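Chapter 4
Sorting at the Bench

4.1 Scope of the chapter

Chapter 3 dealt with the storage of goods whose class was already known. A carton arrived with a code on it, the code gave a bay, and the carton went to the bay. The present chapter takes the step before that one. Mixed items lie on a surface, each has to be assigned to a class, and each has to be put where its class is kept. This is sorting in the ordinary sense of the word, and it is carried out in kitchens, post rooms, charity shops and repair depots with very little equipment.

The chapter covers three matters: how classes are defined (4.2 and 4.3), how the bench is laid out (4.4), and how errors are recorded and used (4.5). Sorting by weight or size, where a machine screen or a scale makes the decision, is left to Chapter 6.

On completing the chapter the reader should be able to write a class list for a given stock, lay out a bench for two to six classes, and calculate the error rate from a tally sheet.

4.2 Terms

An item is anything that is moved as one piece. A bag of screws is one item as long as the bag stays closed.

A class is a named group of items that share a destination. Items in a class need not look alike. In the Mirberg depot study, used throughout this book, the class "returns" held kettles, lampshades and a quantity of unopened curtain hooks.

A destination is the physical place that receives a class: a shelf, a tray, a basket, a marked area of floor.

A label is the written name of the class, placed so that it can be read from the working position.

The pool is the set of items not yet sorted. Kamata's notes for the Flomville course use "heap" for the same thing. The word is avoided here, as items in the pool are often laid out singly.

A stray is an item that fits no class on the list.

4.3 The smallest useful case

The least number of classes that gives a sorting task is two. With one class every item goes to the same place and no decision is made. Two-class tasks are therefore used for training and for checking a new layout before more classes are added.

The case used in this section has two classes, fruits and office supplies. Each class has one wicker basket as its destination, and the name of the class is handwritten on a sheet of white paper laid on the table below the basket. The pool lies between the two and contains a red fruit, a banana and a roll of tape.

Figures 4.1 and 4.2. Two-class layout with the pool in the centre.

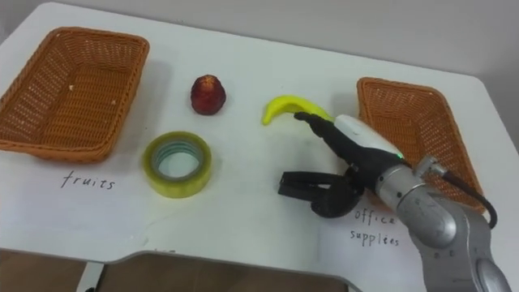
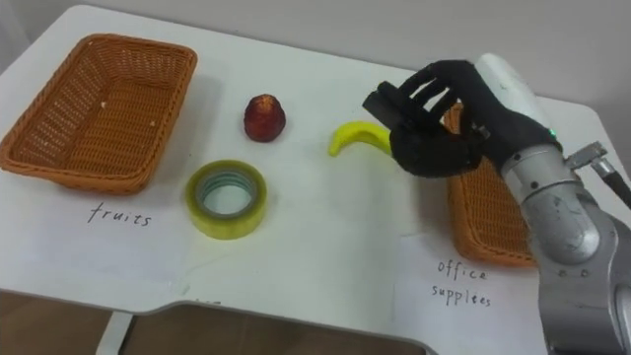
The class list for this case is short enough to be held in the head, but it should still be written out, and written as a rule. "Fruits: anything sold as fruit, or made to look like it" is a rule. "Fruits: banana, apple" is a list of members, and it fails as soon as a pear turns up. The second half of the rule matters in schools and training rooms, where model fruit is common. A sorter who has been given only the word "fruits" may reasonably set a plastic pear aside as a stray.

"Office supplies" is a harder class. It is defined by use, and many items have more than one use. Tape belongs to it without much argument in an office. In a depot the same roll may belong to packing materials, and in a house it may live in the drawer with the string. The rule must name the setting: "anything drawn from the stationery cupboard", for instance, or "anything used at a desk and not eaten". Hosoda's version for the Altumton sites ran to nine lines and still left out the desk fan.

Two points follow for class lists in general.

First, the classes must not overlap. If an item can be placed correctly in two destinations, the tally will show no error whichever is chosen, and the goods will be divided between them.

Second, the list must say what is done with strays. The usual provision is a further tray marked "query", emptied at the end of each session by the person who wrote the list. Strays left in the pool are picked up again and again, and each handling costs time.

4.4 Layout of the bench

4.4.1 Position of destinations. Destinations are placed to the left and right of the pool, within reach of a sorter who does not step or lean. For seated work the centre of each destination should lie no more than 60 cm from the sorter's breastbone. Standing work allows 70 cm.

4.4.2 Type of container. Open, shallow containers with sloping sides are preferred. They can be filled from any direction and their contents checked at a glance. Deep boxes hide errors until they are tipped out. Containers of the same pattern should be used for all classes — a difference in shape or colour will be read as a difference in meaning, whether one was intended or not.

4.4.3 Labels. A label should stay in view when its container is full. Paper laid flat in front of the container meets this condition and costs nothing, but it shifts when the bench is wiped. Fixed card holders are used where the classes stay the same from one month to the next.

4.4.4 Surface. A plain, light surface is best. Patterned surfaces slow the finding of small items, paper clips above all.

4.5 Error and its measurement

An error is an item found in a destination other than its own. The error rate is the number of errors divided by the number of items sorted, given as a percentage. In Daneshvar's February trial at the Mirberg depot, 2000 items were sorted into two classes with 9 errors, a rate of 0.45 per cent. Strays placed in the query tray were not counted as errors. Items placed there that did have a class were.

The tally sheet is set out in Table 4.1. The columns are completed in order from the left, and the last is left blank until the containers have been emptied and checked by a second person.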